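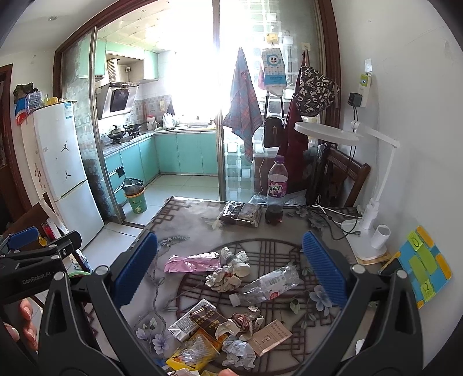
Selling cull cows without giving them away
Speaker notes, Marndale producers' evening, Saturday, 7:30 start

Slide 1. Title

Wait for the back row to sit down. They won't, so start anyway.

Thank Genalyn Saludo for the invitation and for the heating. Say who I am: 10 years buying cattle for a packer, then I went over to the other side and started raising them. My income has never recovered. That usually gets the room on my side.

Tonight is cull cows. Nobody puts a cull cow on the cover of the sale catalog, but she pays a fair piece of the feed bill, and most of us sell her on the worst day of the year in the worst shape of her life.

Slide 2. When we all sell

Show the price line for the year. Don't read it out. Let them find the fall dip for themselves.

We preg-check, we find the open cows, we're annoyed with them, and we load them that week. So does everybody in three counties. The buyer at the plant has a full kill sheet by Tuesday and a very relaxed phone manner. I know, I was that phone manner.

Ask: who here sold opens within two weeks of preg-checking last year? Hands will go up slowly. Put mine up too.

Slide 3. The grades, fast

Canners, cutters, boning utility, breakers. Most of this room knows them, so keep it short. The point to land is that the thin cow gets docked twice, once on weight and once on grade. A decent cow put on feed can move up a grade and sell on a better market, if you have the feed and she has the teeth.

Mention teeth again. Last year a man told me he had fed a gummer all winter and wanted to know what he'd done wrong.

Slide 4. My own numbers

These are mine, so they may laugh.

I kept back one pen of open cows after fall work and fed them for 87 days. Pay weight went up 331 pounds on the best cow. She is the one I talk about at the feed store. The average was a good deal more modest, and one cow put on nothing at all and broke a gate.

Pause here. Someone will ask what hay cost. Tell them the truth, which is that I charged it at what I could have sold it for, and that this took most of the shine off. Still came out ahead. Would not have in a drought year, and I wouldn't try it with bought hay.

Slide 5. Sale barn or direct

Sale barn: you get paid that day, you see the competition, and some Saturdays the competition is two men and a sandwich.

Direct to the plant: you know the grid before you load. You also eat the condemnations. Read the sheet. Read the back of the sheet. Ask about trucking, ask about the dressing percentage they assume, and ask what happens if the kill gets pushed back and your cows stand an extra night. Shrink is real money and it always seems to be yours.

Lovely Lagman runs the scale at Macapagal Livestock and has agreed to stand up at this point and explain how she books a late load. Give her five minutes. She will take two, she's like that.

Slide 6. Withdrawal times

No jokes on this slide. Check the label, check the treatment book, write down the tag number. If you can't find the book, the cow stays home. A residue violation follows your name around for a long while and the plant will remember it better than your wedding.

Same goes for the lame ones. If she can't walk up the ramp she doesn't get on the truck. Sell her earlier next time.

Slide 7. What I'd do this fall

Sort the opens into two pens the day you preg-check. Thin with good teeth in one, everything else in the other. Call the plant before you call the trucker. Price the feed before you get fond of the idea.

If you calve late and wean early, some of this shifts toward May. Skip that part if we're past 8:15.

Questions

Likely ones: heiferettes (good money, different talk), implants (see the label), whether I miss packer work (I miss the truck).

If it goes quiet, ask Genalyn about the pie.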